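Grid cells and held-out positions

02/11/2023

I said in the last post that I would write up the placement result once the second batch was done. It finished on Tuesday, so these are the numbers and what I think they mean.

The question was simple. If you collect demonstrations with the objects put down wherever the operator feels like putting them, how much of the table do you really cover? My guess was not much. People have habits. They put the rice cooker where it is easy to reach and the plate where there is room left over, and after an hour every episode looks like the one before it.

So we taped the table. Blue tape over brown paper, straight lines both ways, and a script called Irora that draws a cell for each object before the episode starts. The operator sets the objects in those cells and does the task. Inside the cell they can put the thing down any way they like. I didn't want exact poses, only a fair spread.

The full set is 3,556 episodes. Of those, 2,073 were collected with the drawn cells and the rest are from before the tape went down. I trained the same policy on two subsets of equal size, 872 episodes each, one from the free placement data and one from the grid data. Same training length, same settings, same seed.

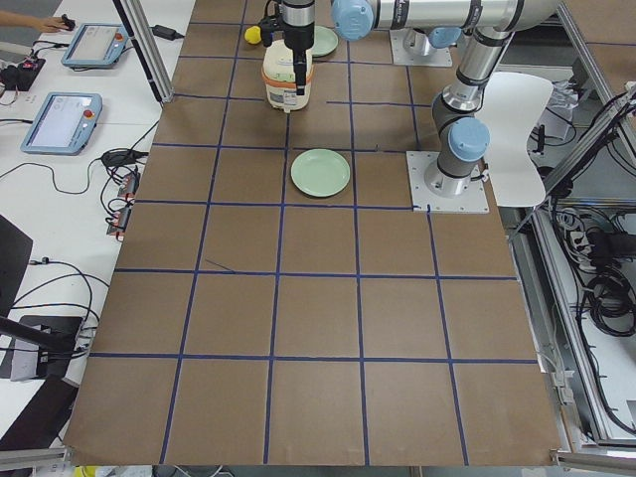

On positions close to the ones operators prefer, the two policies are hard to tell apart. The free placement one may be slightly better there, and it ought to be, given how much of its data sits in that area. Move the plate a couple of cells toward the near corner and it starts to reach short. It goes to where plates usually are. The grid policy follows the plate over most of the table and gets worse only in the outer row.

I checked whether the tape itself was helping, since the lines give the policy a nice fixed reference. We ran a short set with plain paper over the grid. Both policies lost a little and the order stayed the same. That was a small test and I would like to repeat it with a different table color.

Two things I would change. Irora draws cells evenly, which wastes episodes in the middle where the policy is already fine. Weighting the draw toward cells with more failures is an easy fix. The other is that only the starting layout is controlled. Once the arm has moved something, the positions drift back to whatever the operator finds comfortable.

The next batch will use the weighted draw. I also want to try the Hájek split, where whole rows are kept out of training, and see if the outer row problem is about reach or about data.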